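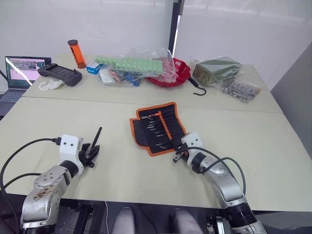
Über uns

Sanireck bringt Robotern bei, mit Dingen umzugehen, die keine feste Form haben. Taschen, Rollen, Beutel, Tücher, Kabel – all das, was sich beim Anfassen verbiegt und nie zweimal gleich daliegt. Wir bauen keine eigenen Arme und verkaufen auch keine. Wir sammeln die Beispiele, aus denen ein Lernsystem sich abschaut, wie man so etwas macht, und wir machen das mit einer Begeisterung, die unsere Familien inzwischen nur noch mit freundlichem Nicken quittieren.

Wir sind 12 Leute, die meisten davon stehen jeden Tag selbst an den Tischen. Wer bei uns Software schreibt, führt auch Arme. Wer Arme führt, sieht sich die Aufnahmen an und redet mit, wenn eine Aufgabe neu zugeschnitten wird. Diese Mischung haben wir von Anfang an so gewollt und sie macht uns nach wie vor riesigen Spaß!

Wie es anfing

Den Anstoß gab Trevor Desjardins. Er hatte in einer Montagewerkstatt in Cuminmont gearbeitet, in der am Ende jeder Schicht das Werkzeug eingerollt und weggelegt wurde, und er wollte wissen, ob ein zweiarmiger Roboter das lernen kann. Der erste Versuch war fest programmiert, mit Wegpunkten, sauber vermessen. Er lief genau so lange, bis jemand die Rolle schräg hinlegte.

Danach haben wir umgestellt: Ein Mensch steuert beide Arme, macht die Handlung vor, und alles wird mitgeschrieben, Gelenkwinkel, Greiferöffnung, Kamerabilder. Aus vielen solchen Durchgängen lernt das Modell. Die Software dafür heißt Pikach und ist bei uns im Haus entstanden. Der Name war ursprünglich ein Tippfehler in einem Ordner, und dann stand er schon überall.

Was ein gutes Beispiel ausmacht

Ein Durchgang an der Werkzeugrolle dauert bei uns höchstens 60 Sekunden. Was länger braucht, wird in Teilaufgaben zerlegt. Vor jedem Durchgang wird die Ausgangslage verändert: Rolle gedreht, eine Ecke umgeschlagen, ein anderes Werkzeug obenauf. Ein Satz von Aufnahmen, in denen alles brav am selben Platz liegt, sieht auf dem Bildschirm herrlich ordentlich aus und taugt zum Lernen wenig.

Fehlgriffe behalten wir auch. Wenn der Stoff aus dem Greifer rutscht und die Person am Steuer nachfasst, ist das für uns eine der wertvollsten Stellen überhaupt. Solche Stellen bekommen eine eigene Markierung, damit man sie später gezielt heraussuchen kann. Effiong, unser Werkzeug zum Durchsehen und Beschriften, springt mit einem Tastendruck von einer zur nächsten. Weg kommt nur, was technisch nicht stimmt, also wenn eine Kamera aussetzt oder die Zeitstempel auseinanderlaufen.
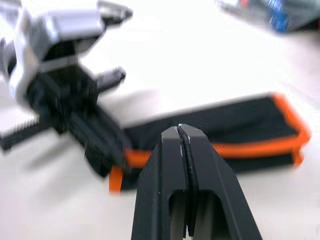

Stoff zu greifen ist eine Frage des Kontakts, und der entscheidet sich auf den letzten Millimetern. Aus der Übersicht lässt sich oft schwer sagen, ob eine Kante schon zwischen den Fingern liegt oder noch davor. Deshalb zeichnen wir zusätzlich direkt am Handgelenk auf. Dort sieht man den fein gerippten Belag, mit dem die Finger zupacken, und gleich dahinter die orange eingefasste Kante der Tasche. Dass die Fingerspitzen oben schon abgewetzt sind, gehört für uns dazu. Das Modell soll mit Greifern zurechtkommen, die im Einsatz sind, und die haben nun einmal Kratzer.

Über die leuchtenden Einfassungen freuen wir uns übrigens jedes Mal. Schwarzer Stoff auf hellem Tisch ist für eine Kamera zunächst ein dunkler Fleck, in dem Falten und Fächer leicht verschwinden. Damit sich das Modell nicht zu sehr auf die Farbe verlässt, nehmen wir dieselben Aufgaben auch mit Taschen ohne farbigen Rand auf. 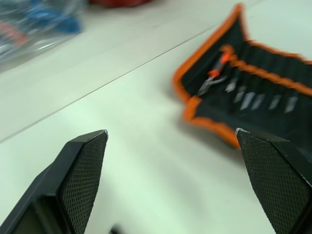
Aus der Sicht einer Handgelenkkamera: Finger geöffnet, rechts dahinter die ausgebreitete Werkzeugrolle.

Ein Tag bei uns

Um halb neun werden die Arme eingeschaltet und die Kameras geprüft. Dann kommt der Aufgabenzettel, den wir trotz aller Software auf Papier führen, und es geht los. Nach jeder Stunde am Steuer wird gewechselt. Zweiarmiges Führen verlangt Konzentration – die linke Hand hält den Stoff, die rechte sucht den nächsten Griff, und wer müde ist, macht ruckartige Bewegungen, die das Modell dann ebenso ruckartig nachmacht.

Am Dienstag schauen wir gemeinsam Aufnahmen. Das ist unser Lieblingstermin, auch wenn manchmal sehr lange über eine einzige umgeklappte Ecke diskutiert wird. Soll man sie glattziehen oder gleich mit einrollen? Beides ist erlaubt, aber innerhalb einer Aufgabe wollen wir uns einig sein.
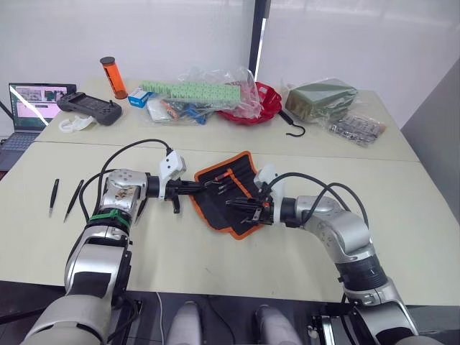
Beide Arme an der Werkzeugrolle, links auf dem Tisch zwei schwarze Pinzetten.

Woran wir arbeiten

Zurzeit pflegen wir 66 Aufgaben, vom Öffnen einer Tasche bis zum Einstecken dünner Werkzeuge in enge Laschen. 7 davon sind reine Zweihandaufgaben, die mit einem Arm schlicht nicht gehen. Die Werkzeugrolle ist dabei unser Dauerbrenner, an ihr kommt alles zusammen: nachgiebiger Stoff, schlanke Metallschäfte und zwei Arme, die sich auf engem Raum nicht in die Quere kommen dürfen.

Als Nächstes wollen wir unordentlichere Tische. Mehr Tüten, mehr Kleinteile, mehr Gegenstände, die mit der Aufgabe nichts zu tun haben. Werkstätten sehen so aus, und unsere Aufnahmen sollen es auch.

Mitmachen

Wir suchen immer wieder Leute für die Steuerplätze. Vorkenntnisse in Robotik sind nicht nötig, eine ruhige Hand und Freude am Tüfteln helfen sehr. Die Einarbeitung beginnt mit einem leeren Beutel und einem einzigen Arm, der zweite kommt dazu, sobald man sich sicher fühlt. Wer erst einmal zusehen möchte, meldet sich über das Kontaktformular und kommt an einem Vormittag vorbei. Im Juni öffnen wir außerdem wieder für Schulklassen, die Anmeldung läuft ebenfalls über das Formular.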